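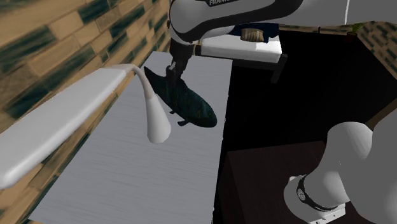
Section 6: Sealing and caring for your Gretero benchtop

Leave the benchtop for at least 18 hours after fitting before you apply the first coat. The silicone along the splashback needs that time to cure, and sealer won't take over soft silicone.

What you need
Gretero stone sealer, 1000 mL bottle
Two lint-free cloths
Painter's masking tape
Nitrile gloves
Methylated spirits

Preparing the surface

1. Turn off the cooktop at the wall and let it cool.
2. Clear the bench and wipe it down with warm water and a drop of dishwashing liquid.
3. Rinse with clean water and dry with a towel.
4. Go over any silicone smears or pencil marks with a cloth dampened with methylated spirits.
5. Mask the sink rim, the tap base and the bottom 20 mm of the splashback.

CAUTION: Methylated spirits is flammable. Open the windows and keep it away from pilot lights.

Applying the sealer

6. Shake the bottle and pour a small amount onto the first cloth. Do not pour it straight onto the bench.
7. Work in overlapping circles from the back edge to the front, one arm's length at a time.
8. Wait about 6 minutes, then buff off the excess with the second cloth. Sealer left to dry on the surface will go cloudy.
9. Repeat on the next area until the whole bench is done, including the front edge and the inside of the sink cut-out.

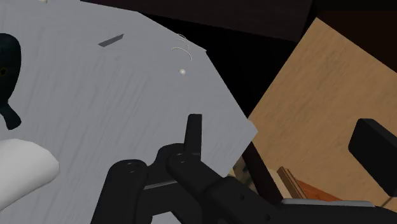 10. Apply a second coat after four hours. Dark colours in the Herrero range may need a third.
11. Peel off the tape while the last coat is still tacky.

NOTE: One bottle covers a standard galley kitchen twice. If you have an island bench, order a spare (part no. 3794) before you start – batches can differ slightly in sheen.

Everyday care

Wipe up wine, lemon juice and vinegar straight away. Use a trivet under hot pans. Never use bleach, oven cleaner or scouring pads on a sealed surface.

Reseal every October, or sooner if water stops beading. Write the date of each coat on the card inside the back cover.

Section revised 19 May 2021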